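Re: [floors] pale floor in the spare workroom, anyone done this?
From: Ruby-Lee Prendergast

Kang wrote:
> We're thinking of going pale in the back workroom too. It's 21 square
> meters and the old brown stuff makes it feel like a cave. Does a light
> floor show every scuff? And did you do it yourselves or get someone in?

Oh, do it! I was nervous about going pale and now I want it in every room in the house. Ours was finished in October and I still walk in some mornings just to look at it. The light comes in low before breakfast and bounces right up to the ceiling – I've stopped switching the lamp on until after four.

We did it ourselves over a long weekend. Clearing the room was the worst part, so start on that early and be strict about what goes back in. I took 20 boxes out and I think nine came home again.
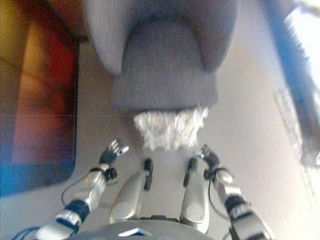

As for scuffs, yes, you'll see them, but they come off with a damp cloth and a bit of dish soap, and dust shows a lot less than it did on the brown. Put felt under any chair legs. I'd also keep cables off the walking path, which I say as someone who has tripped over the same one twice!

Cost came to 417 dollars for everything, including the underlay and a saw blade I ruined on day one. The quote for having it done was 756, and that didn't include moving the shelves.

One more thing, do the doorway strip last. I did ours first and had to pull it up again. Happy to send you my cutting sketch if you can read my handwriting – it's for a room a little smaller than yours.

Ruby-Lee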